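**Residents win back the 59, at least as far as the swimming baths**

The number 59 bus, withdrawn in spring on the grounds that people had stopped catching it, will return in November after a petition signed by 3,827 people who say they would have caught it had it turned up.

The service used to link the hill estates with the market and the hospital. In its last year it ran to a timetable that regular passengers describe as decorative. "I once waited so long that I finished my library book and started reading the shelter," said Rosario Pellegrini, who organised the petition from a folding table outside the baker's. "There's not much of a plot to it."

Under the new arrangement the bus will run every 25 minutes until early evening, when it will stop for reasons the council's transport office calls operational. It will also end at the swimming baths, leaving hospital patients a walk of 13 minutes, uphill, which the same office calls pleasant.

Tsegereda Belay, the councillor for the upper ward, voted for the return and then complained about it at some length. Her main objection is the hill. "Anyone who can get up there on foot is probably well enough to go home," she told the meeting. An amendment to extend the route was put off until the new year so that the road outside the hospital could be measured, the council having mislaid the last set of measurements.

Fares are to stay as they were, although drivers will no longer give change.

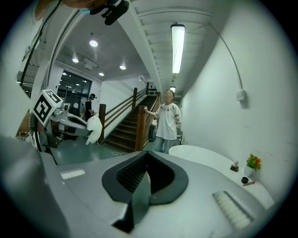 The operator, Zumia, has promised newer vehicles with working heaters and a display showing the next stop. A trial of the display last month announced the market four times, once while the bus was still in the depot. Mitiku Tsegaye, who manages the route, said the fault had been found and that passengers could in any case look out of the window.

Mr Pellegrini plans to be on the first bus, which leaves the estates at 6.40 in the morning. He has packed two library books. The revised timetable can be collected from the market office, a short ride away on the 59.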